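Woka brings its table-side robot arm to Gindale homes

Robot arms that hand you things have been a trade show favorite for years, and now there is one you can borrow for a few weeks and try out next to your own coffee table! Woka, a small outfit based in Gindale, opened sign-ups in February for its home trial service, called Trestenar. The idea is simple enough: the company brings over an arm, sets it up beside a table you already own, and teaches it to pick up the everyday stuff you keep there.

The first round has 40 places, open to homes in Gindale and neighboring Gillies. A trial lasts 22 days and costs $428, with delivery, setup and pickup included. Two visits come with the deal, one on the first day to get everything running and another partway through, when a technician goes over what the arm has been struggling with and adjusts it.

What makes this one fun is how ordinary the jobs are. Woka's starter list is all bottles, cups, plates, remote controls and pill boxes, the things that end up on a side table by evening. The arm is taught each item in your own living room, on your own furniture, so the odd height of your table or the glare from your window gets dealt with on day one. Drinks bottles are a favorite first lesson, and a surprisingly tough one. A clear bottle on its side is hard for a camera to pick out, it likes to roll, and the arm has to come down over it at the right angle before it closes its fingers.
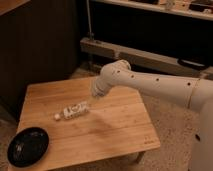
Can the arm learn new objects after the technician leaves?

Owners can add as many as they like during the trial. You put the object on the table, start teaching mode in the app and guide the arm by hand through the pickup a few times, then let it try alone. Soft or floppy items, such as a cloth napkin, usually need more practice than a cup or a box.

The hand-guided teaching is the part I would sign up for. There is no code to write and no drawing of the room to make – you take hold of the wrist, move it where you want it to go, and press a button to close the fingers. If the arm misses, you show it again. Woka says a light touch is enough to stop it in the middle of a move, and there is a stop button on a cord that can sit on the couch next to you.

A few limits are worth knowing before you get in line. The base stays where it is put, so the arm covers one table and the bit of floor next to it. Open drinks are off the list for now, and so is anything sharp. It is also slow. Moving a single bottle across a table takes patience, and anyone hoping for a speedy butler will have to wait for a later version.

Even so, it is great to see this kind of gear offered by the week to regular households. Sign-ups for Trestenar are handled through Woka's Gindale office, and homes in Gillies should allow extra time for the first visit. Renters can take part too, as nothing gets bolted to the floor or walls.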